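Flutau two-finger gripper: a buyer's review

We bought the Flutau for the bench arm at our Novville workshop, where we try out jobs before quoting them to food packing customers. The budget for the gripper was £2000, including fingers, cable and mounting plate. Benedikt Oltmanns set that limit and I did the ordering, so this review is mostly about what the money covers.

What you get

The gripper comes with one set of flat fingers and a bolt pattern that fitted our arm without an adaptor. The wrist camera bracket is extra. Allow for it from the start if you plan to do any picking by sight, as fitting one later means taking the cable cover off again. Delivery to us took 20 days.

Our trial job is play food, a wicker basket and a gridded cloth.
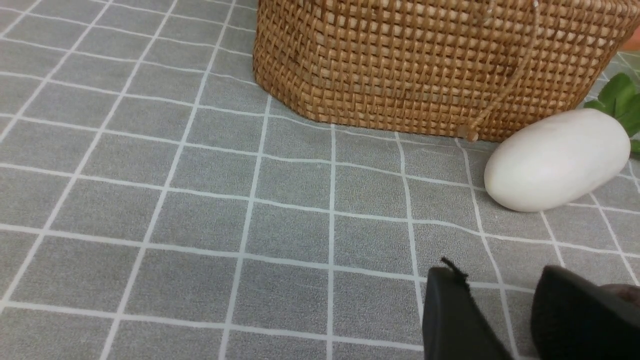 Long, smooth shapes are the hardest thing for flat fingers to hold. Soft pads would help, but Flutau sells them only in packs of 2 and they are dear for what they are. Kacper Kaczorowski priced the same thing from Amundsen in Wiltville and it came out cheaper, with a longer wait.

Running costs are low so far. Put money aside for a spare cable and a second set of fingers. I would also budget two days of somebody's time for setting up, more if they haven't used the software before. The manual is thin on force settings, and we had to email for the table.

The fingers are wide, so check the space around whatever you are picking from. A rimmed dish with a couple of pieces of fruit on it is a fair test of that.

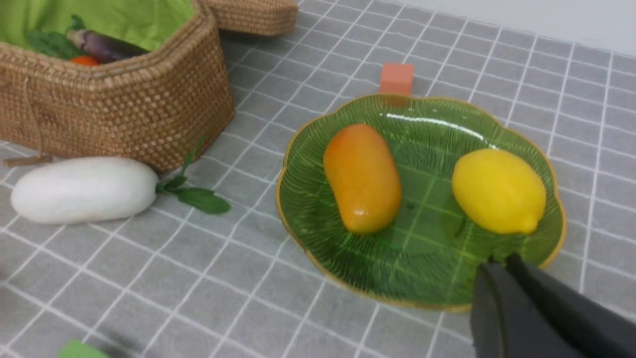
Would we buy it again?

Yes, for bench trials. For a production line I would ask for a quote on the heavier model and get the pads included in the price. Four stars, with one lost for the bracket.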